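The Bench I Refuse to Clean

Every August I swear I'll strip my worktable back to the bare wood, and every August I find something better to do.
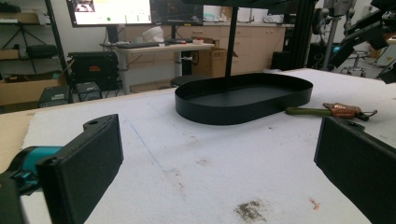 Edem Kpodo thinks I'm wrong about this, and told me over coffee that a covering should come off the minute you can't tell your new marks from your old ones. Fair enough! But I like my old marks. The white sheet over my table has faint blue pen lines on it that I couldn't explain to you now (a lid? a shelf bracket?), plus gray smudges and one dark speckled stain I've grown weirdly fond of. It's soft, so small parts don't bounce off to the far side of the shop, and I can draw right on it when I can't find paper, so most days.

The one thing I'm strict about is the tray. Mine is black, oval, low-rimmed, and it lives in the middle of the table. Screws go in it while I'm working, and when I quit for the night it has to be empty. I picked the habit up from Hannelore Strobel at a repair weekend in Plirndale, where she ran 29 of us through two days of taking things apart and putting most of them back together. She'd walk past, look in your tray and just raise an eyebrow.

Tools are another story. The one with the olive-green handle and the copper-colored head has a hook on the wall with its name on a label, and I don't think it has spent a whole week there since I moved in. It lies down next to the tray and I reach for it without looking. Edem hangs his up. He also owns a label maker, and he's offered to lend it to me again.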